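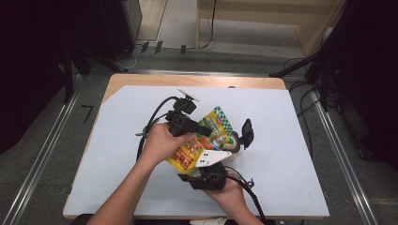

A yellow snack pouch over a pale foam board.

Zuzanna Kubiak Returns to the Screen

After three seasons as the lead in the drama "Sornbridge," Zuzanna Kubiak left television and gave almost no interviews. She spoke with us on 15 March 2026 about her next role.

"I was working 10 months of the year and wanted to stop," she said. "I moved to Washolm and read 83 scripts before I said yes to one."

That script was "Nemley," a family drama directed by Radosław Mazurek. Filming took 38 days – the shortest shoot of her career.

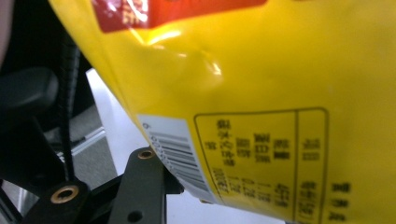
On Working With Mazurek

Ms. Kubiak described the director as patient. "Radosław asks for few takes, and he tells you why he wants another," she said.

She has not ruled out more television. "I would read it first," she said. "The film opens in December, and I have made no plans past that."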